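Setting up your Falico lunch timer

1. Plug the base in and hold the dial for 2 seconds. I keep mine on the counter at Polovby. 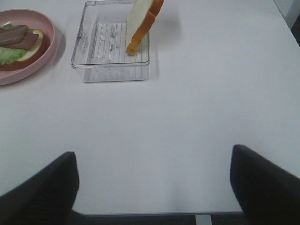

Pick a time for the noon chime next. Mine's at 12, when I want my bread, lettuce and sliced meat on a pink plate and no phone calls!

2. Turn the dial to set the volume. Go easy (it's louder than you'd think).
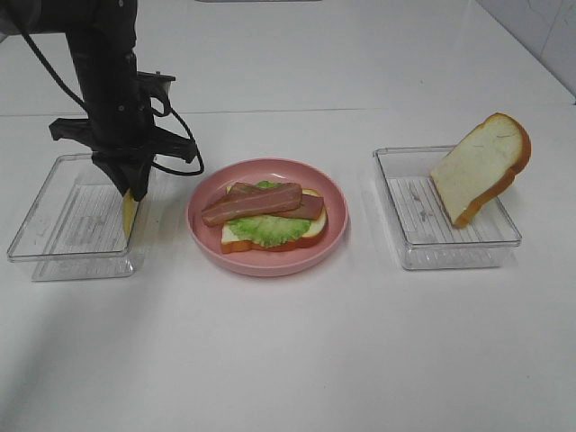
3. Press Save and wait for the green light.

Note: it remembers 600 chimes, then starts over.

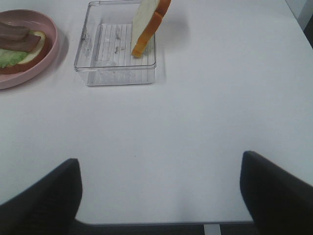 4. Add a second person. I added Védís, who eats late.

Caution: don't hold Reset while it's chiming,
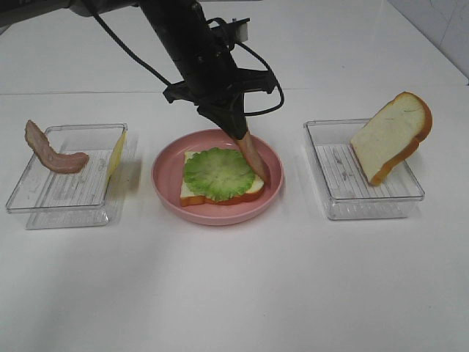

or you'll lose your saved times and be back at step 1.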